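Can Machines Clear a Table Yet?
Posted 2026-06-18 by Nusrat Abeysekara

Readers of this blog regularly ask whether a machine can be trusted with ordinary chores. My answer since May has been that it can manage certain parts of them, under supervision, and that clearing a table is a fair measure of how far the field has come.

The Samarakoon trials in Girkville recorded 810 attempts at picking up a single object from a table and setting it down elsewhere. Of these, 686 were completed without assistance. The figure is respectable for an isolated movement. It says much less about a whole chore, in which one dropped cup spoils the result.

A mug presents a handle on one side only, and the fingers must approach accordingly. A clear plastic bottle is difficult for many cameras to judge. Cables are harder still, as they change shape whenever they are touched. Hand tools lying in a tray require the machine to choose one without disturbing the rest.

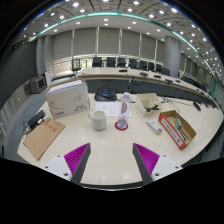 What the Trials Did Not Measure

The attempts concerned movement alone. They did not ask whether a sheet of paper should be kept or thrown away, or whether a power adapter belongs with the cable in the box across the table. A person settles such matters at a glance. The Brumo software used at Girkville must be told in advance, and its list of rules has to be revised for each new room.

Speed also remains a concern. A colleague at the Barnau workshop allows 5 minutes for clearing a bench at the end of a shift, and no system I have reviewed would meet that limit. I would accept one for sorting identical parts. I would not yet leave it alone with a kitchen table.

The next entry will consider folding laundry.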